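The first budget we drew up for the sorting bench at Jekia had two lines on it, one for each arm, and I remember feeling rather pleased with how short it was. By January it had grown to 11 lines, and the arms were the only part that hadn't changed price.

What got us was the small stuff, the cables and brackets and trays and the frame to bolt everything to. The brown covering for the table alone took two rounds of samples from Ernach, and I still think we paid too much for it!

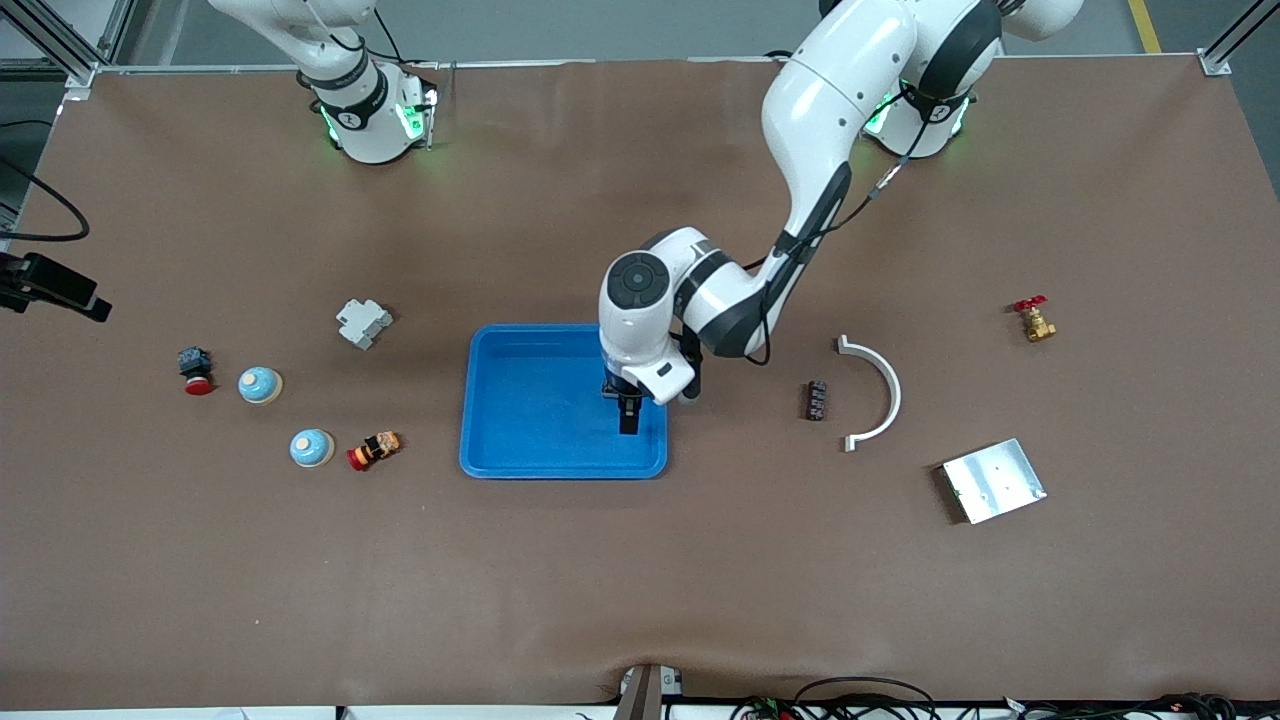 Left arm at the blue tray, with a brass valve, a terminal block and other parts set out on the table.

So if you're planning a bench of your own, my advice (and I give it fondly, having been there) is to price the whole table before you fall in love with an arm. Ask the seller what arrives in the crate and what doesn't. Our extras came to $2,761, and that was with Crenshaw kindly letting us have the frame at cost. Leave some money for fingers, too, as you may well want a different pair once you see your own parts on the table.

Comments

trament_shop: We forgot the emergency stop in our budget. Twice.

benchside: What did you end up paying for shipping?

oldlathe: More on table coverings please, ours curls.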